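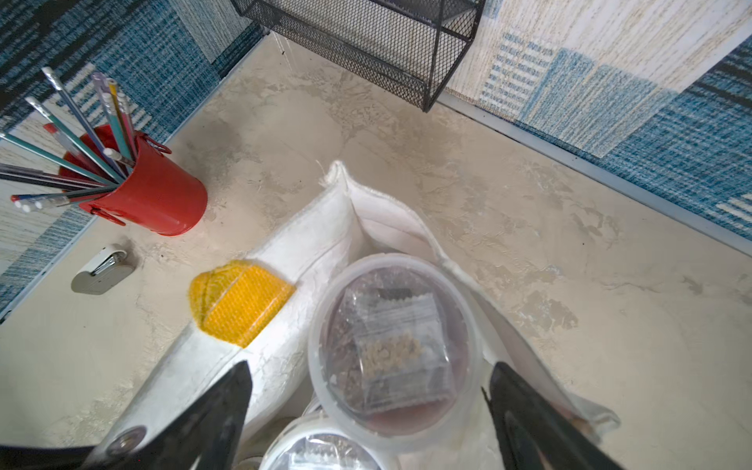

Fig. 4. Round tubs in the white bag, each with a clear bag inside.

4. Unpacking the bag and laying out the table

OK, so you've read section 3, the shelf is up, and now you get to the part I like best! I've set up the Pumness sample table more times than I can remember (Akstead, then Nilville, then Akstead again when we moved back), and I still do it in the same order every time.

4.1 Unpacking

1. Put the bag down on the table before you open it. I used to hold it against my hip and fish around with one hand, and I once spent an evening in December picking seeds out of a rug.

2. Fold the rim back so you can see straight in, then lift the tubs out one at a time and keep them level. The little resealable bags slide around in there.

3. Run your fingers along each zip closure. If a closure feels gritty, wipe it and press it shut again from one end to the other.

4. Set the tubs off to one side for now, on a chair if you've got one. You want the table clear for the next bit.

Caution: Never tip the bag out. I know it's quicker. Please don't.

4.2 Checking the top

5. Wipe the table with a barely damp cloth, working from the back trim toward yourself. Get right into the corners, where the crumbs end up.

6. Dry it with a second cloth and wait ten minutes. Paper labels stick to a damp top and tear when you lift them.

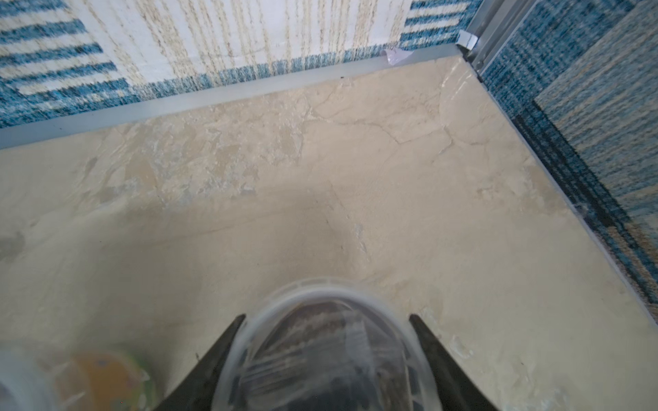
Fig. 5. Marble-pattern top with the light gray trim at the back.

7. Run your palm flat across it. On a pattern like this, with all those veins and blotches, a pale seed just vanishes, and your hand will find it long before your eyes do.

Note: The thin crack-like lines are a real nuisance when you're hunting for a stray hair or a bit of thread. Danjuma Ekwueme shines a flashlight along the surface from one side, and I've started doing it too. Works a treat!

4.3 Laying things out

8. Lidded cups go near the back, close together but with enough room to get your fingers around each one. Lids stay on until you need them.

9. The jar goes in front of the cups and a bit to the left. It's the tallest thing in the group, so if you put it on the right you'll be reaching over it all day.

10. Calculator to the right of the cups. Any model is fine as long as you can read the screen from where you sit.

11. Pen holder on the left, by the wall. Pencils for labels, pens for the log sheet (form 389, in the back pocket of your folder).

12. Bring the bag into the middle with the roll of tape on top of it. You'll want both again as soon as you start repacking.

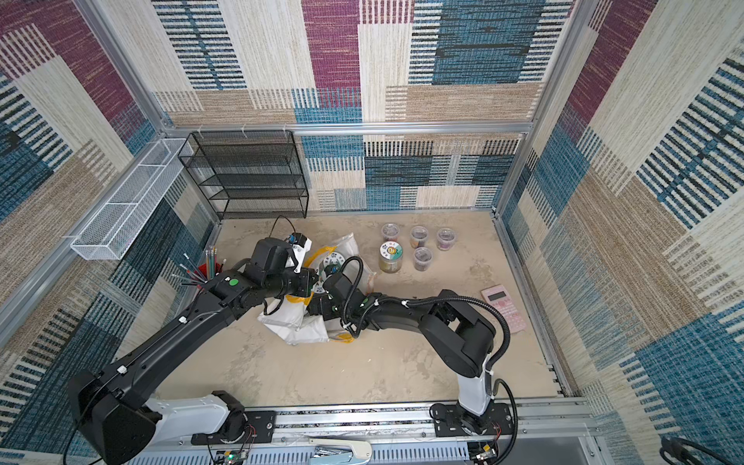

Fig. 6. Layout with cups and jar toward the back, pens on the left, calculator on the right.

Note: I leave the wire shelves and the wall basket empty at this stage. Finished samples go there later, and if you park your odds and ends on them now you'll only have to move everything again.

Caution: Don't load a single shelf with more than 33 pounds. The Ogbonna sheet that came with ours is pretty firm on that.

13. Write your start time on the log sheet and go on to section 5, Weighing and labeling. If a cup holds under 200 grams, use the short label.

Questions about the layout go to me, Funmilayo Lawal, at the Akstead desk. Mornings are best.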